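Maintenance of the gripper cell at Zaklow follows a fixed schedule, according to Azadeh Bakhtiari. Each Friday the two fingers are opened fully over the boards and checked against the simulated model before any work is released. "We compare the gap first," she said. "If it has drifted in the model, there is no point in looking at the wrist." 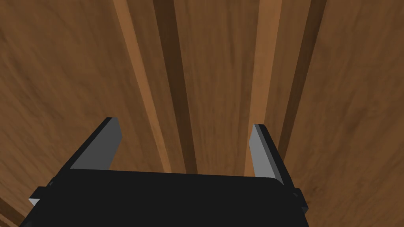 Chantharasri asked whether the finger faces should be replaced after 1000 cycles, as the Retasico manual for the cell recommends. Bakhtiari prefers to inspect at that point and replace only when the grip force falls outside tolerance - a practice the site adopted in August.

"The mounts need more attention than the faces," she said. Their fasteners are re-torqued every 11 days, and the readings are entered in the Zekitz log before the cell is restarted.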